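Week three of the Flurnero humanoid at our site. I do packing at Fondstead and I have some thoughts, none of which will get me invited to the next town hall. 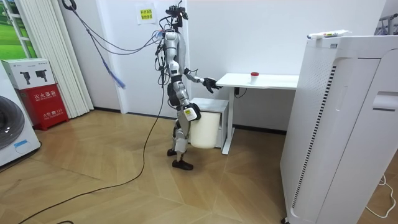
Management keeps saying it will "take the boring parts." The boring parts are how my knees get a rest. Fetch a container, set it on a table, walk back. That was 14 minutes of my afternoon and I liked all 14.

What's left for us is the fast stuff, with the breathers taken out. Our target went from 600 units a shift to 600 plus "whatever the time savings allow." Still waiting to hear that number.

Tươi Cù on my line asked on Monday who answers for it if a lid comes off and there's product all over the floor. The guy from Sosa, who did the install, said to log it. So cleaning up is our job, and now so is the paperwork.

Also new: 6 of us got picked to be "robot leads." No raise. You get a login and a 110-page manual that calls a table a "placement surface."

I'm not scared of the thing. I've worked next to conveyors that wanted my fingers more. I just want to see the hours on paper — theirs and ours — before anybody tells me it's helping.

My cousin's warehouse did this with Starnance last year. They kept everybody, true. They also stopped replacing people who quit, and she does two stations now.

Shift meeting is at 2:30. I'm asking about the target again.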